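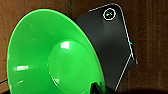
Attachment 1: green plastic funnel

Ticket: Flotation machine losing light material, Clirnarbridge dig house
Opened: Sat 27 May
Status: Waiting on reporter
Queue: Climia field equipment support

Reported problem

Hello, and thank you for having a help desk that is open on a weekend! We are running one of your Bretance flotation tanks at the dig house in Clirnarbridge, where we're washing soil samples from a medieval tannery yard, mostly pit fills and a couple of hearths. Until this week it has been a lovely machine. Now the charred seeds and bits of charcoal don't make it over the lip and into the fine mesh the way they should. They come up nicely, drift toward the spout, and then seem to change their minds and hang around at the back of the tank.

I noticed it on sample 47, a dark pit fill that I really expected to be full of grain. The catch was tiny. I ran the leftover residue through a second time by hand in a bucket, and up came plenty of charred barley and a few hazelnut shell pieces. So the seeds are in there, and the tank is leaving them behind. You can imagine how I felt about the samples I'd already done that morning.

Pump is on, water is flowing, no leaks that I can find. Soil is a heavy silty clay, and we soak it overnight.

Reply from support

Thanks for writing in, and for trying the bucket test before you got in touch, that saves us both a good bit of time. Please hang on to all your residues for now, even the ones you think are finished.

When material floats but won't travel, the first thing I look at is whether the tank is level. The spout side should sit just a touch lower than the back. Could you put a spirit level across the rim both ways and tell me what you get? Then please take out the spray ring under the mesh and look at the holes. With silty clay they clog from one side first, and the water ends up pushing everything the wrong way.

Also, what flow setting are you on, and did anything get moved lately?

Reporter

We did move it! We shifted the whole thing into the shade on account of the heat, and I'm a little embarrassed that I left that out. The level shows it leaning toward the back. I've put a paving slab under the rear feet and it looks much better now.

Spray ring is out. 13 of the holes were plugged solid, all on the spout side. I cleared them with a stiff brush and a bit of wire. Flow was set at 10, same as always.

Ran a test with poppy seeds, the charred kind we keep for this. Most of them went over, though there's still a little raft of them that circles by the left corner.

Reply from support

That is good progress. For the little raft, try bringing the flow down a notch once the first rush of material has gone over, and stir very gently from the bottom. If it still circles, check that the mesh isn't sagging on that side. Our Virág mesh kit has the replacement clips if yours are worn.

I'd rerun 47 and everything you floated after the move. Label the second catches separately so whoever sorts them can tell which is which.

Leaving this open until you've had a chance to rerun them.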